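Tunow – Manual de uso y mantenimiento
Sección 4. Instalación del filtro de agua bajo el fregadero

Lea esta sección completa antes de abrir la caja. El trabajo es sencillo, pero algunos pasos no se pueden hacer en otro orden. Si usted vive en un piso de alquiler, pida antes el permiso del propietario para tocar la llave de paso.

4.1 Antes de empezar

La caja contiene el cabezal, el cartucho Flesora, dos tubos flexibles, una pieza en T con junta de goma, el soporte de pared y cuatro tornillos. Usted necesita además un destornillador de estrella, una llave ajustable, un cubo y un paño.

Compruebe el espacio en el armario. El cartucho se cambia hacia abajo y por eso hacen falta 80 mm libres entre la parte inferior del cartucho y el suelo del mueble.
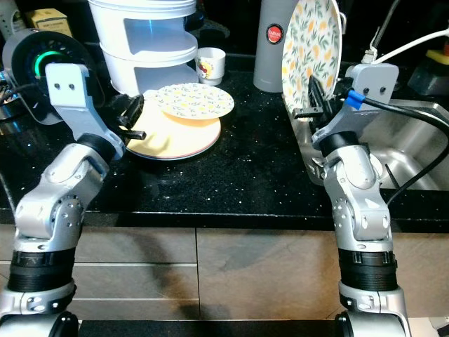
El agua de la red lleva cal en muchas zonas, y la cal es la causa principal de que un cartucho dure menos de lo previsto. Pregunte a su compañía el grado de dureza y anótelo en la última página de este manual. En casa la cal se reconoce por el velo blanco en los grifos y en la vajilla. También se deposita en las encimeras: sobre una negra con motas blancas y doradas, como la de la fotografía, el velo se confunde con el dibujo de la piedra y conviene pasar la mano para notarlo. No use vinagre para limpiar la piedra natural, porque la puede dejar mate.

4.2 Montaje del cabezal

1. Cierre la llave de paso del agua fría. Abra el grifo y espere hasta que no salga nada.
2. Ponga el cubo debajo de la conexión. Siempre queda un poco de agua en el tubo.
3. Afloje la tuerca del tubo de agua fría y coloque la pieza en T con su junta. Apriete primero con la mano y después un cuarto de vuelta con la llave.
4. Marque en la pared del mueble los agujeros del soporte. El soporte debe quedar vertical.
5. Atornille el soporte y cuelgue el cabezal. La flecha grabada indica la dirección del agua.
6. Conecte el tubo azul a la entrada y el tubo blanco a la salida. Tire un poco de cada tubo – no debe moverse.

PRECAUCIÓN: No conecte nunca el filtro al agua caliente. El cartucho se deforma y la garantía queda anulada.

4.3 Colocación del cartucho y primer lavado

1. Quite la tapa roja del cartucho. Guárdela para el transporte.
2. Introduzca el cartucho en el cabezal y gírelo a la derecha hasta oír un clic.
3. Abra la llave de paso despacio, a la mitad, y mire las uniones durante cinco minutos.
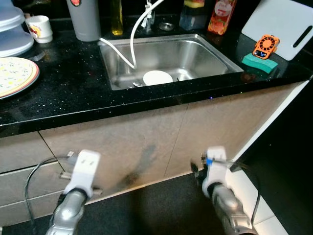 4. Si no hay goteo, abra la llave del todo y deje correr el agua fría diez minutos. El agua sale gris al principio – es polvo de carbón y no es peligroso.
5. Ponga a cero el contador Ekix con el botón lateral.

Nota: El cartucho trata 4,000 litros. Cuando faltan 1,000 litros, el contador parpadea en amarillo y es buen momento para pedir el recambio.

4.4 Si algo no va bien

Sale poca agua: compruebe que los tubos no están doblados detrás del mueble.
Gotea la pieza en T: cierre el agua, saque la junta, séquela y vuelva a montarla. No use cinta de teflón aquí.
El contador no se enciende: abra la tapa trasera y mire la posición de la pila.
El aparato muestra el código 82: el cartucho no está bien girado. Repita el paso 2 del apartado 4.3.

Para los recambios escriba a la tienda Dawber e indique el número de serie, que está debajo del cabezal.

Texto: Rafia Sandhu. Revisión técnica: Rafsan Bhattacharjee. Versión del 29 de junio.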